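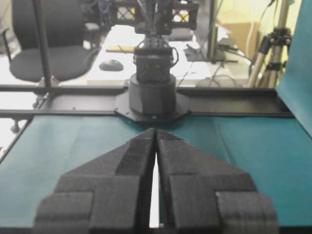

Notes on covering a work table so that it stays flat, collected over three tables and more rolls of material than I planned to buy. Most of the trouble comes from how the sheet was stored before it reached the table. The teal one still has faint folds in it, plus a line running diagonally on the left side, and both are visible across the surface. Folds like these are shallow, but they matter if you photograph on the surface or sort small parts on it.

Storage first. Material bought flat-packed arrives with a grid of fold lines. Material bought on a tube arrives with one long curl. The curl is easier to deal with. If the shop offers both, pay for the tube.

Dellow sells by the cut length and folds everything unless you write "rolled" in the order notes. Writing it in an email afterward does nothing. I tested this twice, the second time by accident.

Size. Measure the table in both directions at both ends. Table two was 3 mm wider at the back than at the front, enough to put a ripple in a cover cut to the front dimension and pulled tight. I now leave 100 mm of overhang per side and trim after a week.

Why a week: woven sheet relaxes. Anything trimmed on the first day ends up uneven. Coated sheet relaxes less but shrinks a little if you warm it, so do the warming before the trimming.

Removing folds, woven material. Iron from the back, medium heat, no steam on the first pass. Steam on the second pass only where a line is still visible from a low angle. Hang for an hour. Do not refold it "just to carry it downstairs."

Removing folds, coated material. Don't iron it. Lay it face down on the table, cover with a clean board, add weight, leave overnight. Repeat if needed. A hair dryer helps with stubborn corners. Keep it moving.

Some lines never come out. If you have had two nights of weight on it and the line is unchanged, it is probably a set crease and more weight will not help. Turn the sheet so that the line falls under something you never move.

Color. I picked blue-green after a gray cover and a white one. Gray hid dropped screws. White bounced light up into everything and showed each pencil mark. Mid-tone teal makes black parts and bare metal both easy to find. It is bad for green wire. I keep the green wire in a tray.

Lighting. A single lamp at one side exaggerates every fold. Two softer sources, left and right, flatten most of it out. The bright patches you get toward the sides are a fair trade for losing the hard shadow across the middle.

Fixing the cover down. Options tried so far:
Double-sided tape: holds well, leaves residue, and you get one attempt at alignment.
Spring clamps: fine at the front, in the way of your sleeves everywhere else.
Edge strip screwed down over the sheet: slowest to fit, best result.

If you use an edge strip, start at the middle of the long side and work outward in both directions. Starting at a corner pushes all the slack to the opposite corner and you will be unscrewing it again.

Svyatoslav Palamarchuk asked whether a thin underlay is worth it. For sorting and assembly, yes. It quiets the table and small parts bounce less when dropped. For anything you measure against the surface, no. Even thin foam gives under a hand.

Underlay I used: Clastia, the 300 gram grade. The heavier grade curled at the edges and lifted the cover with it. It also smelled for a while.

Cleaning. Lint roller daily, damp cloth weekly, no solvent on coated sheet. Tatlı's wipes are fine on the woven kind and left a dull patch on the coated kind. The patch is still there.

Cost for the last table, sheet plus underlay plus strip: over 100 dollars. The sheet was the cheapest of the three items, so I buy a spare length from the same roll and keep it on a tube.

Next on the list is a narrower edge strip from Tindoda, if they ever restock the black one. Will add measurements to this thread after it's fitted, probably November.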